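Sturnham Residents' Help Pages
Home and Furnishings > Upholstery and Soft Furnishings

Care of a velvet tub chair and loose cushions in a shared lounge

Posted by Sieglinde Heitmann

I should be grateful for advice on the routine care of a velvet armchair and the cushions kept with it. The chair stands in the ground-floor lounge at Siltgate, which is open to all residents of the building and is in use for most of the day. It is of the rounded tub kind, upholstered in brown velvet, with a channelled back and a deep round seat cushion. It was bought in January from the Rullen showroom and the care leaflet has been mislaid.

There are two difficulties. The first is that the channels in the back collect dust and crumbs, and the brush supplied with our vacuum cleaner is too wide to reach the bottom of them. The second concerns the cushions. We have a grey plush one, a pink one with a soft knitted surface and a pale grey one with printed lettering. They are moved about a good deal and are at present cleaned with whatever cloth is to hand. The plush has begun to look flat in places, and I am concerned that the printing on the third cushion may suffer if it is treated in the same way as the others.

I should like to put a short written procedure in the cleaning folder, and would welcome guidance on the order of work, the type of cloth to be used and how often each item ought to be attended to. Replacement of the chair is not under consideration this year.

Viewed 3,263 times

Msimang Upholstery Care

The order of work matters more than the product used. We would advise the following for a chair of this kind in regular use.

Remove all loose cushions before starting. Dust falls from the back of the chair on to the seat, and anything left there will have to be cleaned twice. If the seat cushion is detachable, lift it out and attend to the well beneath it, where most of the crumbs will be found. If it is fixed, run a narrow crevice nozzle along the join between the seat and the inside of the back.

For the channels, use the crevice nozzle on its lowest suction setting and draw it from the top of each channel to the bottom. Do not scrub across the ridges. A soft, clean paintbrush will loosen anything caught in the stitching. Once the dust is out, brush the velvet lightly in the direction of the pile with a dry clothes brush.

Marks should be dealt with separately. Establish first whether the velvet is cotton or polyester, as the two behave differently when damp. The fibre content is usually given on a label under the seat or on the underside of the base. Polyester velvet will generally tolerate a cloth wrung out in lukewarm water with a very small quantity of mild soap. Cotton velvet may mark, and a test should be made at the back of the base and left overnight. In both cases the cloth is to be pressed on the mark and lifted away. Rubbing flattens the pile and the shine it leaves is seldom reversible.

The cushions should be treated according to their own labels. Where no label survives:

Plush: vacuum through a piece of net or an old pair of tights, then raise the pile with a soft brush. If the cover comes off, wash it cool and dry it flat.

Knitted or fuzzy covers: shake out of doors, then dab with a barely damp cloth. Do not pull at loose threads. Stiff brushes will cause bobbling.

Printed covers: turn inside out before washing and do not iron over the lettering. If the cover cannot be removed, wipe around the print and avoid any spray containing alcohol.

A weekly vacuum of the chair and a monthly clean of the cushions should be sufficient in a shared room.
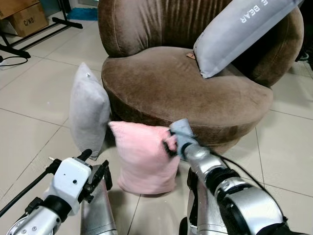 Rullenfan59

Vacuum first, always. We ruined a green one by going at it with a wet sponge while it was still dusty and it went to mud in the grooves. Tumble dryer on low is fine for the cushion pads if they are polyester, put a couple of clean tennis balls in with them. I would not bother with the label business, most of them are polyester these days.

Sieglinde Heitmann

I am obliged to both contributors. The label has been found on the underside of the base and gives the composition as 100% polyester, so a damp cloth will be permitted for marks. The procedure has been entered in the folder as follows: cushions off, seat join, channels from top to bottom, pile brushed, cushions cleaned by type and returned last. Separate cloths will be kept for the chair and the cushions. I have left out the tumble dryer, as the one at Siltgate is coin-operated and cannot be set below medium.

I should still be glad to hear whether the flattened areas on the grey plush can be improved with steam, and at what distance the steamer should be held.

7 people found this page helpful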